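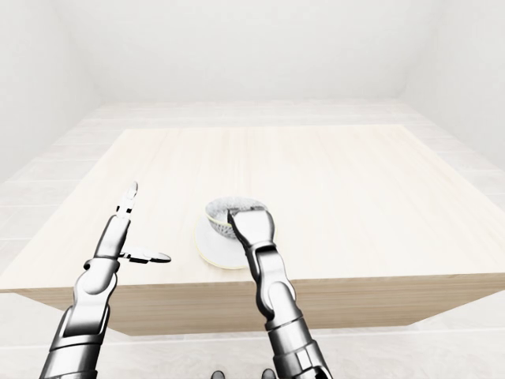 Two arms, one bowl: a talk with Hyun-seo Um

Hyun-seo Um builds a robot with two arms in the workshop he shares with Marlina Menon. Before a motor is ordered, every movement is tried in simulation.

"I started with the saucer and the bowl because I know them from my own kitchen," he says. "The bowl is small, and my grippers are wide. On the right arm the tip goes down into the bowl. The left one I keep open and in the air, until I decide what it should do."

The room in the simulation is white and has almost nothing in it. I asked if he will make it more like the real workshop. "Later, maybe. Marlina wants shelves and a window. For me a table is enough – I look at the fingers."

He has saved 200 attempts under the project name Hudard. Some evenings he watches them again with tea, at slow speed, and writes notes by hand.

The money is the harder part. His budget for both arms was 2000 dollars, and the list of parts now says 3560. "I did not tell my wife the second number yet," he says, and laughs. "You can print it, she will read it there."

Menon is making the first real forearm now, and they hope to mount it in April. The fingers will come after, when they agree on the shape of the tip.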